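# Omdale tries two grippers on one arm, keeps both
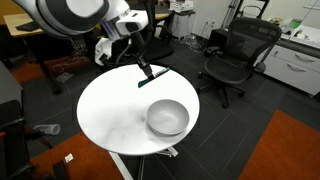

**Filed under: Lab News / Grippers & End Effectors**

24th August – The robotics lab at Omdale has finished its comparison of two grippers for light table work, and the result will please anyone who likes a long spreadsheet and disappoint anyone who hoped to throw a gripper away.

The contest was between the two-fingered black gripper the lab has been using since January and a three-fingered model from Trovero that arrived in a very handsome case. Both were run on the same arm, over the same round white table, with the same tools. The lab calls the whole thing the Bratcombe protocol, after the street where it was first argued over, and has so far resisted all requests for a catchier name.

Each gripper made 564 attempts. An attempt meant picking up a tool, carrying it across the table, holding it over a marked spot and setting it back down without dropping it, bending it or turning it into a projectile. The tools were slim, flat household things with handles, of the kind sold in sets and used one at a time. A teal and black one became the standard for the trial after it gave everyone the most trouble.

Flat handles are a known nuisance. A gripper that closes on two sides of a box has plenty to hold. On a narrow handle it has very little, and the handle has every chance to swivel. The bowl task, in which the tool had to be brought down to a bowl on the table and lifted out again, was added for the second half of the trial and was promptly blamed for everything.

The two-fingered gripper dropped the tool 40 times. The Trovero dropped it 15 times, which looks like a rout until you get to the timing column. The three-fingered hand took longer to close, longer to settle and longer to let go, and on several runs it held the tool so firmly that the release had to be repeated. Over a full session it finished well behind the older gripper, whose approach is to grab the thing and get on with it.

Swivel went the other way from what the lab had predicted in writing. The prediction was that the third finger would stop the tool from turning. It did, as long as all three fingers reached the handle. On the slimmest tools one finger tended to close on air, and the other two were then a two-fingered gripper with extra weight. The write-up gives this a full page and a diagram.

New finger pads made more difference than either gripper. Halfway through, the smooth pads on the two-fingered model were swapped for soft ribbed ones, and most of its drops come from before the change. The pads are the cheapest part in the entire setup. They were ordered as an afterthought, to get the shopping cart over the free shipping line.

There was a smaller comparison of controllers on the side. The arm was driven first with the software it shipped with and then with Kazmi, the lab's own control package, which lets the operator set grip force in small steps. The stock software offers three settings, and the lab found a use for one of them. Kazmi gave gentler pickups and fewer scrapes along the tabletop. It also stopped mid-move on two occasions to report that everything was fine. A fix for that is being tested.

Camera placement turned out to matter more than the camera. A view from above, at an angle, was kept for the main trial. A lower view from the side was tried for 50 runs and dropped, as the wrist kept getting between the lens and the tool at the moment of contact. The pricier camera bought for the side position is now looking for other work inside the building.

A few points from the write-up that may be of use to other groups:

- Run the warm-up moves every morning. Runs made straight after switching on were less steady with both grippers.
- Check the cable loops near the wrist before changing grippers. A loop that clears one hand can snag on another.
- Mark where the table legs stand. The table was nudged once during the trial and a whole batch of runs had to be thrown out.
- Write down which pads are fitted. The lab did this from the third session on and would like the first two back.

As for a winner, Omdale has gone with the option favored by labs everywhere, and will keep both. The two-fingered gripper, on its ribbed pads, stays on the arm for daily work. The Trovero goes on for thicker handles and for anything that must not be dropped, a category that now includes the Trovero itself. Changing over takes up to half an hour if the right hex key can be found.

The full results, with the run logs and the pad measurements, are going onto the lab's shared page along with the Kazmi settings files. Groups that want to repeat the trial can use the same table layout, and the lab would be glad to see numbers from a different arm. The next round will cover suction cups. The flat tools will be used again, and the prediction has already been put in writing.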